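Doolan's Desk: Why I stopped holding my breath over rate day
9/12/25

I used to plan my whole morning around interest rate announcements. Coffee made, phone off, calculator out, the works! 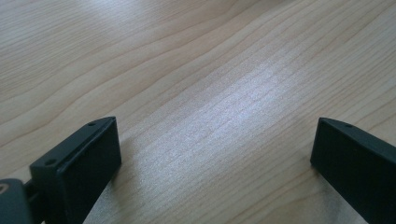
Then in March I finally sat down with my old statements and worked out how much all that fuss had earned me. My savings account at Pornell had passed along one of the last 3 rate changes, and it took them 30 days to do it. The cut, of course, showed up overnight (funny how quick the computers get when the number is going down).

So I called Keith Harawira, who runs the lending desk at the Genditdale credit union and has put up with my questions for 15 years. He told me the headline rate is what banks charge each other for very short loans, and my account only feels it after a few people in a few offices decide how badly they want my deposit. If they've got plenty of cash already, they can sit on their hands. "Call and ask," he said. "Most folks never do."

Well, I called! Pornell found me a different account in the time it took to eat a sandwich. Same bank, same insurance on the money, better rate. The only catch is that I have to keep at least $100 in it, and I can live with that.

I also got a few notes from readers asking if they should lock in a CD now or wait for the next meeting. I can't tell you that, and I'd be a little wary of anybody who says they can. I split mine, half locked up and half where I can get at it, mostly because the roof on the Grenano place is making noises again.

Next time I want to get into credit card rates, which seem to live on a planet of their own. If yours has moved lately, up or down, write and tell me by how much.

Contact the newsletter | © 2025 Doolan's Desk | Back to top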